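**Fix-It Shelf opens in Plellthorpe, and yes, I've already been twice**

18 June 2022

If you've walked past the old ticket office in Plellthorpe lately and wondered about the lights, I can fill you in. It's the new Fix-It Shelf! You go in with a wobbly chair or a bike missing a nut, you dig through the trays, you take the bolt you need and you leave whatever spare hardware you've got rattling around in your kitchen drawer. No money changes hands. There's a notebook by the door where you write down what you took, and that's the whole system.

The shelf opened with 2606 pieces of hardware, all of it sorted at people's homes since February. Vasco Cardoso got it going after he spent a whole afternoon (and two bus rides) hunting for one bolt for his daughter's bed. He asked his street for spares, then the next street heard, and then a hardware store in Bikomlow that was closing its doors sent over a crate of odds and ends. By the time I got involved there were coffee cans in everybody's hallway.

I took home one of those cans and I have to tell you, sorting bolts is a lot more fun than it sounds. You tip the lot onto a towel, pull out the wood screws first (they go to a different table), and then it's just matching. Same head, same thread, same length. Washers stay with their bolts if they came in together, which Vasco is pretty firm about. I did hex bolts one evening with the radio on and didn't look up until ten. My neighbor Lục did wing nuts and says he sees them in his sleep.

Everything goes into divided boxes with lids, the kind you can move the walls around in. They're great for this, as long as you close them before you pick them up. I learned that one on my stairs. The boxes can hold up to 200 small bolts each, fewer if you get into the big chunky ones, and the rule is one kind per compartment even if it means a lot of them sit empty for a while.

My own counter has been given over to the project, so dinner has been moving to the other end of the kitchen. I've got a smoky-gray VARIA box open there with a couple of black hex bolts in one corner of it, and plenty of compartments still to fill.

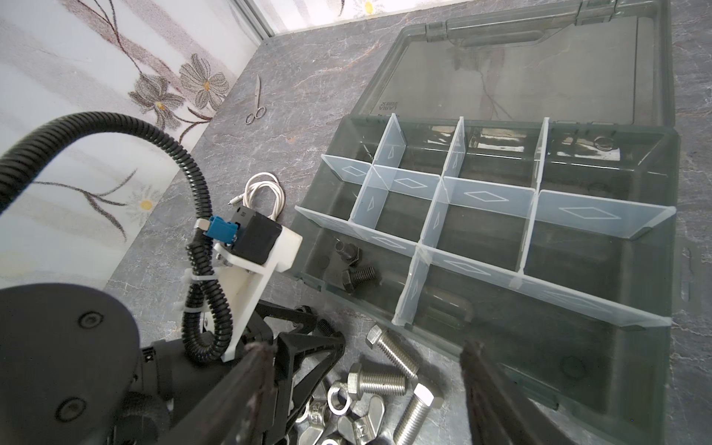
Utitz wrote in to ask whether metric and inch bolts could go in separate boxes, with a strip of colored tape on the lid, after going home with one that looked perfect and wouldn't turn past the second thread. I passed it along and Vasco likes the idea, so blue tape will be metric and yellow will be inch. If you've got a thread gauge you never use, the shelf would love to borrow it for the relabeling.

The other thing they're short on right now is furniture bolts, especially the long ones that hold bed rails together. Lock washers too. They have more picture hooks than anyone could hang pictures on, so please hold off on those for now.

The shelf is open mornings from nine to noon, and you can leave donations in the blue bin out front at any hour. Put small stuff in a jar or a knotted bag so it doesn't end up in the bottom of the bin. And if you want a can to sort at home, just ask at the desk. They'll give you two if you're not careful.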